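Notes, unit 5 - Can machines do chores yet?
Course: Robots at Work. Instructor: Marion Aitken

Short answer no. Longer answer, it depends which chore and who set up the room. Read the Pollock chapter before lab, the one on picking, skip the history part.

Start with what works. Shop floor: same part, same place, same lighting, all shift. The Flalstead line does one thing (lids onto tubs) and does it very well. Move the tubs over by a hand's width and it stops and calls someone. Floor vacuums - fine until a sock. Dishwasher is a robot too if you squint, but you still load it.

Now the home stuff. Picking up litter, clearing a table, folding. Why hard:
- small flat things. A two-finger gripper wants sides to squeeze. Paper has no sides
- soft surfaces. Press down too hard on carpet and you drag, too light and you close on air
- seeing. Wrist camera is good up close but its own fingers take up a lot of the view
- knowing what counts as trash. Receipt or rubbish? A speck of lint, do you go after that too?

Keep the paper scrap task in mind for all of these. Gray carpet, one little white scrap, fingers shut and pointing at it. A toddler does this without thinking about it.
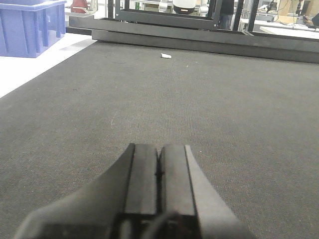

Lauri Juntunen objected last term that the toddler comparison is unfair, as a toddler has had two years of practise grabbing things off floors and the machine usually gets an afternoon. Fair point, and it will come up in discussion. My answer is that the toddler also moves to a new carpet and carries on. Most of our policies dont.

Break the task down when you write it up. Approach, open, lower, close, lift, check. The check step is where student projects lose marks - arm goes up, fingers closed, program reports success, scrap still on the floor. Report what was held at the end, not what the code thinks.

Numbers for the homework: Dudar arm, 228 tries, 4 surfaces. Table in the back of the packet. Work out success per surface and say which failures are seeing and which are grasping. Dont just average the lot.

Also for next time: would you pay for a machine that tidies a room at a quarter of your speed, if you were out anyway? Bring an opinion. One page is plenty.

Search this site Go
Contact the department | Copyright Robots at Work course pages | Back to top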